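31/05/2023 - Sorska cell, bench notes

Back on the Gresico job with Brigitta Thaler today. Same tagged practice parts as before, the white printed ones. What I really want out of this week is a straight answer for the assembly crew at Moffat, who keep asking me what their shift looks like once the arm does the fitting. Fair question!

Pick position first. I dropped the approach speed to 35 per cent and left the tray in the corner of the rails. Clearance between the hand and the block is tighter than I'd like, so watch your knuckles when you reach in to reset.

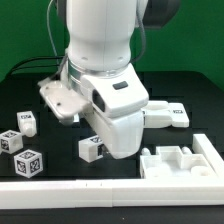
Fitting the long block

Brigitta did this by hand for years and she lines up by feel. The arm goes by the tags, so a badly stuck tag is now somebody's problem at the start of the shift - a new little job that wasn't on anyone's sheet. Cycle limit set to 90 seconds for now.
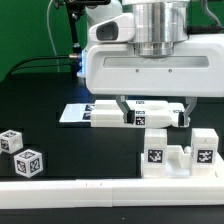 Long block held over the two-post base, tags facing forward.

She reckons the crew will miss the chatting more than the lifting. With 3 of them feeding one cell they'd be stood apart, so I've asked Briltora for a layout with the benches closer together. Moved on to the big fixture with the X brace after that, program 305. Keep the marker sheet flat, and don't lean on the front rail (me, mostly).
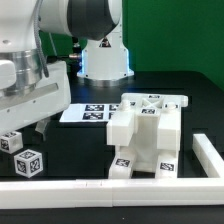 To do before August

Write the tag check up in plain words. Get two of the Moffat lot in to try the reset themselves and moan at me about it. Ask who covers breaks.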